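Dirt Diary, February: the moon tomatoes

Back from the open evening at the Codwood greenhouse and far too wound up to sleep, so you get a diary entry instead!

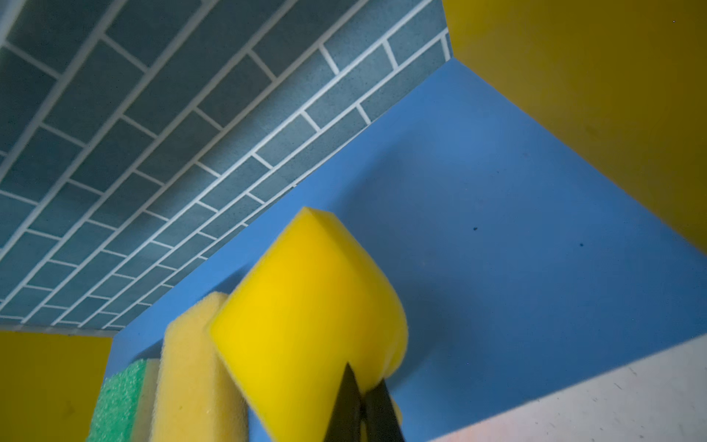 Can you grow a tomato in fake moon dust? With a lot of help, and the help is mostly worm castings. Straight moon dust (the pretend kind, ground-up volcanic rock) packs down like cement once you water it, and the roots just sit there and sulk.

Polyxeni Psarras runs the project and she let me poke a finger in one of the pots. It's sharp! Real moon soil is worse, she said, with no wind or rain up there to wear the edges off. They started 600 seedlings in the fall, half in the gray stuff and half in plain potting mix, and 31 of the gray ones have set fruit. I thought that sounded awful. She was beaming, so I guess it's good.

Dionysis Papadakis did the talk on lighting, which ran long (very long, I ate two cookies and a stranger's third), but I did like the part about the moon's night lasting two weeks. Two weeks of dark! My basil gives up over a cloudy weekend.

Then there was a squabble at the back over whether anyone should be spending money on space salad when the Nusholm community plots still don't have a working tap. Fair point, and I clapped for both sides, which got me a look.

They gave out little bags of the gray dust on the way out. Mine's on the kitchen windowsill now with three radish seeds in it and a spoonful of compost from the bin. I'll check it Tuesday. Probably sooner, knowing me.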